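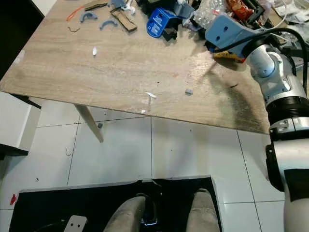
Uvine Folding Bench Table, Second Version: Review

Reviewed by Ross Cairns
June 28, 2019

Background

Uvine has sold a flat-pack work table since 2016. The first version had a known problem with side-to-side movement. The legs were attached with a single bolt each, and the bolt holes wore oval within a year of regular use. The second version went on sale last December with a new corner bracket, two bolts per leg, and a stiffer cross rail under the top. The maker's claim is that the table no longer needs retightening. I bought one at the normal price and have used it as a light assembly and repair bench since it arrived.

Assembly

The table ships in one carton with the folding hardware already mounted to the underside of the top. The legs, cross rail, bolts, and a hex key are packed separately. The instructions are a single folded sheet, and step 4 shows the cross rail upside down. The slots face the floor, not the top. If the rail goes in the wrong way the last pair of bolts will not start, so no damage is done, but the rail has to come back out.

Assembly took 50 minutes alone. The supplied hex key is soft and rounded slightly on the sixth bolt. I switched to a T-handle driver and recommend starting with one.

Stability

I measured sway with a dial indicator clamped to a separate stand and a spring scale hooked to the table edge at mid-length. Pulling sideways with a steady 10 pounds, the top moved 0.06 inch. My old first-version table, freshly tightened, moved 0.19 inch under the same pull. Front-to-back movement was too small on both to be worth reporting.

I repeated the test after three months without touching the bolts. Sway had grown to 0.07 inch. That is within the error of the method, and I consider the claim about retightening supported for light use. Heavy planing or sawing would be a different test, and this is not the table for that work.

Load

The printed limit is 400 pounds, evenly spread. I did not go near it. With 180 pounds of boxed tile placed over the center, the top sagged 0.04 inch and came back to flat when the tile was removed. The weak area is the overhang at each end. A small vise clamped there makes the end dip visibly when the handle is pulled, and the clamp pads left marks.

Surface

The finish resists dry abrasion well and solvents poorly. Isopropyl alcohol wiped off at once left no trace. Acetone dulled the spot in under a minute. Solder splashes lifted cleanly with a fingernail but left a faint ring. Use a mat for any hot work.

Floor contact

The feet are hard plastic discs with 3/8 inch of thread. On an uneven floor this is barely enough -- I ran one foot to the end of its travel and still needed a shim. Longer replacement feet from Mackay fit the same thread and solved it.

Folding

Folding requires removing the cross rail, so "folding" is generous. Allow ten minutes. Anyone who needs to put a table away every evening should look at the Esadis trestle set, which sways more but collapses in seconds.

Summary

Good: low sway, bolts hold their setting, flat top.
Bad: poor hex key, drawing error in step 4, short foot adjustment, slow to fold.

I am keeping it. Owners of the first version can buy the brackets and rail as a kit, part number 1295, but the legs have to be drilled for the second bolt and no template is included.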